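Nesting bowls

Nesting bowls are bowls made so that one will sit inside another, which saves a good deal of room in a cupboard and makes a pleasant sort of tower on a shelf. Some sets run from large to small, while others - the everyday plastic kind especially - are all of one size, with sides sloped just enough for stacking.
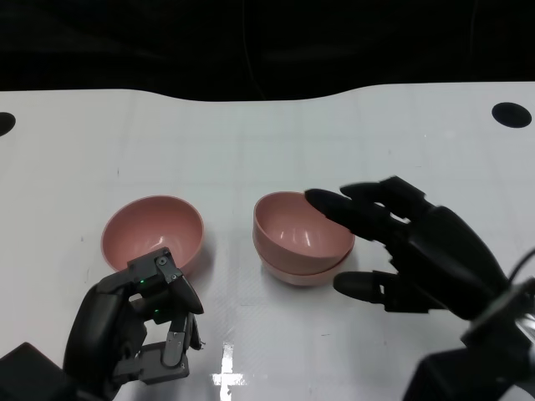
With bowls of a single size the rim of the lower one usually shows as a band beneath the upper, and a stack grows taller by that much each time. Pink has long been a favourite colour, and the Follivari catalogue once listed 231 bowls, a good many of them in one shade of pink or another.

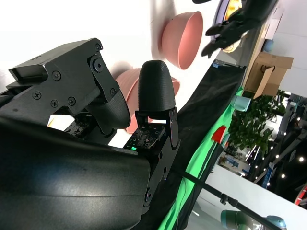
Bowls that sit too snugly can be a trial to part, and the old advice from Danica Pešek's household column was to give the upper one a gentle twist - never a tug.

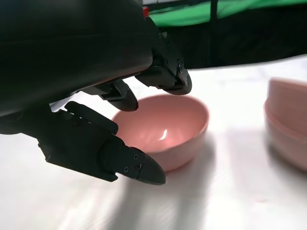 A plain rim is the easiest to stack and to wipe clean, though Lenka Holub, writing on the kitchens of Damside, kept a fond word for the rolled edge.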